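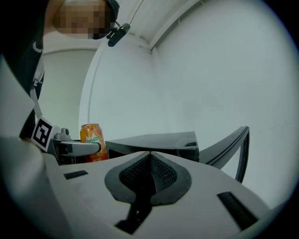

**Watville project report: time alignment and marker tracking for two-handed gripper recordings**

Group: Hường Thái, Citlali Orozco, Hiwot Gebremichael
Supervisor: Oanh Lục

## 1. What we set out to do

The lab already had a recorder, called Saso, which writes the camera streams and the finger opening of both hand-held grippers to disk. What it did not have was a dependable way to turn those recordings into trajectories a policy could be trained on. Our project was to write that step. The result is a Python package we named Cludia. It reads one Saso session and writes out the position of each gripper over time, the opening of the fingers, and a flag for every stretch where we don't trust the numbers.

We did not train a policy. That was in the first plan and was dropped in August, when the clock problem described in section 3 took longer than expected.

## 2. Tracking the grippers

Each gripper carries a cube at its base with square fiducial markers on its faces. From the head view it is common to get two faces of the same cube at once, one nearly square on and one at a steep angle. Our first version solved a pose for each face separately and averaged them. This worked badly. The steep face often gave a pose that was flipped about its own plane, and the average then landed somewhere that matched neither face.

The second version treats the cube as one rigid body. All detected corners from all visible faces go into a single solve, with the face positions taken from a calibration file. If only one face is seen, we keep both candidate poses and choose the one closer to the prediction from the previous frames.

Citlali wrote the calibration tool. It takes a short recording in which the cube is turned slowly by hand and works out where each marker sits relative to the others. We had assumed the printed tags were glued on straight. They were not, and one face was rotated enough to show up clearly in the residuals.

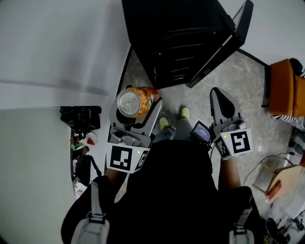

## 3. Aligning the clocks

Saso stamps every frame when it arrives at the computer, so the stamps include whatever delay the camera and cable add. The delay differs between streams and also changes when a stream is restarted. In our early sessions the gripper view and the head view disagreed by up to 8 frames, which is enough for the fingers to close on a can in one stream while they are still open in the other.

We tried three things:

1. Clapping the grippers together at the start of a session and lining up the moment of contact. Simple, but people forgot to do it, and it says nothing about drift later on.
2. Matching the rotation speed of the gripper as seen from the head against the rotation speed estimated from the gripper's own camera. This is the method we kept. It needs no special action from the operator.
3. Fitting offset and drift together over the whole session. This was unstable on short recordings and we only switch it on for sessions longer than 300 seconds.

Method 2 fails when the hands hardly rotate. Hiwot added a check on how sharp the correlation peak is, and if it is too flat the session is marked for manual alignment.

## 4. Filtering and gaps

When a cube is hidden, usually by a sleeve or by the other hand, the tracker fills the gap with a constant-velocity model for up to 9 frames. Beyond that it stops and sets the flag. We tested longer limits and the filled paths looked smooth but went through the table, so we kept the short one.

The smoothing filter was suggested to us by Huệ Đoàn, who had used it on an earlier arm project (Huỳnh, now archived on the lab server). It runs forwards and then backwards over the data. Since Cludia works offline this costs nothing except time.

## 5. Results

We recorded 36 sessions of drink-can handling: picking up, tilting, passing from one hand to the other and putting down. Almost all of them aligned automatically. The ones that did not were mostly recordings where the operator held one gripper still for the whole task.

Handovers are still the weakest part. Both cubes come close together, one tends to cover the other, and the flag is raised at the moment the data matters most.

## 6. Remaining work

- The calibration file has to be copied by hand into each session folder. It should be looked up by gripper ID.
- Motion blur is not detected as such. Blurred corners are accepted with the same weight as sharp ones.
- The viewer plots left and right in the same colour on some machines. We have not found out why.
- Unit tests cover the solver and the alignment but not the file reader, which broke twice when the Saso format changed.

The code and the calibration recordings are on the lab server under `cludia/`. To run it on a new session:

`python -m cludia.process <session folder> --align rotation`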